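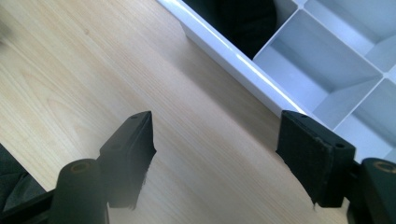

Murkada startet Reparaturdienst Dreta für Strümpfe und kleine Strickwaren

Lesezeit: 3 Minuten
Zuletzt aktualisiert: 2025-03-24

Leipzig. Die Firma Murkada nimmt ab sofort Strümpfe, Handschuhe, Mützen und andere kleine Strickwaren zur Reparatur an. Der neue Dienst trägt den Namen Dreta und wird zusammen mit der Strickwerkstatt Rurkiro aus Halle betrieben. Kundinnen und Kunden können ihre Stücke in neun Annahmestellen in Leipzig und Halle abgeben oder sie mit der Post einsenden. Eine einfache Stopfarbeit kostet 9 Euro pro Paar, die Rücksendung ist in diesem Preis enthalten.

Murkada wurde als Änderungsschneiderei gegründet und hat bisher vor allem Hosen, Mäntel und Arbeitskleidung bearbeitet. Kleine Strickwaren wurden in der Regel abgelehnt. Der Aufwand für Annahme, Beschriftung und Rückgabe war bei einem Paar Socken fast so groß wie bei einem Wintermantel, und die Kundschaft war nicht bereit, dafür denselben Preis zu bezahlen. Mit Dreta wird dieser Ablauf nun vereinfacht. Jedes Paar bekommt bei der Abgabe einen Stoffstreifen mit Nummer, der während der ganzen Bearbeitung am Stück bleibt und auch das Waschen verträgt.

»Wir wurden jeden Winter gefragt, ob wir auch Socken stopfen, und wir mussten jeden Winter nein sagen«, erklärt Lev Antoniuk, Geschäftsführer von Murkada. »Das war für uns unangenehm, denn die Technik beherrschen wir. Es hat uns nur an einem Weg gefehlt, wie man eine so kleine Arbeit ordentlich organisiert und zu einem anständigen Preis anbietet.«

Erprobung seit November

Der Dienst wurde seit November in einer Erprobungsphase geprüft. In dieser Zeit haben die beiden Werkstätten 100 Aufträge angenommen. Am häufigsten waren Löcher an der Ferse und an der großen Zehe, danach folgten ausgeleierte Bündchen und gerissene Fingerspitzen bei Handschuhen. Bei 13 Aufträgen war eine Reparatur nach Einschätzung der Werkstatt nicht mehr sinnvoll. Diese Stücke wurden unbearbeitet und ohne Kosten zurückgegeben.

Aus der Erprobung haben die Werkstätten einige Regeln abgeleitet. Die Ware soll gewaschen und vollständig getrocknet abgegeben werden. Socken werden immer als Paar angenommen, auch wenn nur eine Socke beschädigt ist, damit die Farbe des Garns und die Spannung an beiden Seiten verglichen werden können. Feinstrumpfhosen und medizinische Kompressionsstrümpfe sind von dem Angebot ausgeschlossen. Bei den letzteren kann eine Stopfstelle den Druck auf das Bein verändern, und dafür möchte Murkada keine Verantwortung übernehmen. 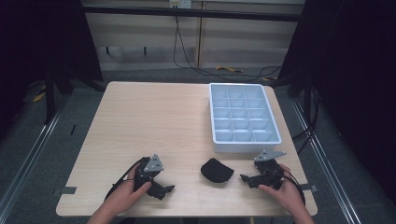

Die Bearbeitung dauert in der Regel zwei Wochen. In der kalten Jahreszeit ist mit längeren Wartezeiten zu rechnen. Wer ein Stück zu einem bestimmten Termin benötigt, kann das bei der Abgabe mitteilen, eine Garantie wird jedoch nicht gegeben.

Eigenes Stopfgarn unter dem Namen Lã

Für die Reparaturen verwendet Rurkiro ein eigenes Garn mit dem Namen Lã. Das Wort kommt aus dem Portugiesischen und bedeutet Wolle. Das Garn besteht aus Schurwolle mit einem Anteil Polyamid und wird in kleinen Mengen gefärbt. Für den Anfang stehen 13 Farben zur Verfügung, darunter mehrere Grautöne, ein dunkles Blau und zwei verschiedene Schwarz. Dass ein einziges Schwarz nicht genügt, hat sich schon in den ersten Wochen gezeigt: Viele dunkle Socken bekommen nach häufigem Waschen einen braunen oder grünlichen Ton, und ein tiefschwarzer Faden fällt darin sofort auf.

Wer die Reparatur lieber sichtbar haben möchte, kann bei der Abgabe eine Kontrastfarbe wählen. Ein Aufpreis wird hierfür nicht verlangt.

»Eine gute Stopfstelle darf man sehen, aber man darf sie im Schuh nicht spüren«, sagt Daryna Kobzar, Leiterin der Werkstatt Rurkiro. »Darum arbeiten wir ohne Knoten und lassen die Fäden am Rand ein wenig länger laufen, als es viele aus der Schule kennen. Beim ersten Waschen zieht sich die Wolle noch etwas zusammen, und dann soll genug Faden da sein.«

Das Garn Lã wird auch einzeln verkauft, auf Karten gewickelt und mit einer kurzen Anleitung. Es ist in den Geschäftsräumen von Murkada und in der Werkstatt Rurkiro erhältlich. Ein Versand des Garns ist zurzeit nicht vorgesehen.

Kurse für Anfänger

Ergänzend zum Reparaturdienst bietet Rurkiro Stopfkurse an. Ein Kurs besteht aus zwei Abenden. Am ersten Abend wird das gewebte Stopfen an einem Übungsstück gezeigt, am zweiten wird eine mitgebrachte Socke bearbeitet. Stopfpilze, Nadeln und Garn werden gestellt. Vorkenntnisse sind nicht erforderlich. Die Kurse finden in deutscher und in ukrainischer Sprache statt, die Anmeldung erfolgt persönlich in der Werkstatt oder telefonisch.

Im kommenden November wollen beide Betriebe prüfen, ob auch Pullover und Strickjacken in das Angebot aufgenommen werden können. Dafür müsste in Halle ein weiterer Arbeitsplatz eingerichtet werden.

Über Murkada

Murkada ist eine Änderungsschneiderei mit Sitz in Leipzig. Das Unternehmen bearbeitet Kleidung für Privatkunden sowie Arbeitskleidung für Handwerksbetriebe und Gastronomie.

Ansprechpartner für die Presse: Lev Antoniuk, Murkada, Leipzig. Der Abdruck ist frei, um ein Belegexemplar wird gebeten.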